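I got to Grakesstead early, which never happens, and Ward Verstraete was already out the back in his boots, waving a fork at me. (A garden fork. He does own the other kind, I checked at lunch.)

Ward grows vegetables on 8 rented plots and sells them out of a shed called Marnar, and I wanted to know why a man who spent years selling carpet would pick this. "I was bored and my knees were still good," he said. "Now I'm never bored and the knees are gone."

He's such good company! He talked me through his first year, when he put in 400 leeks and lost most of them to rust, and then the second, when he planted 600 out of pure stubbornness. "My sister told me to grow flowers. I should've listened, flowers sell themselves." Did he try any? "One row of dahlias. Slugs had a party."

Money is tight, he doesn't hide it. The shed takes 100 dollars on a good morning, and a restaurant called Donati buys his chard and beets every week. "They pay on time. You have no idea how much I love them for that."

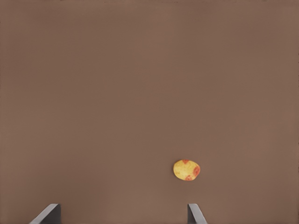
Winter is when he does his thinking, with seed catalogs all over the kitchen table and the radio on too loud. He wants to try more kinds of potato next year, and he got going on the small ones, the slightly lumpy sort, much like what sits all by itself on plain brown above. "People pick those out last," he said, "and they're the ones I take home. Butter, salt, skin on, done." I asked if he'd share the recipe and he looked at me like I'd lost my mind, because that was the recipe.

The shed stays open into December, or until he runs out of squash. I went home with two of them, and a cabbage I'm still working my way through.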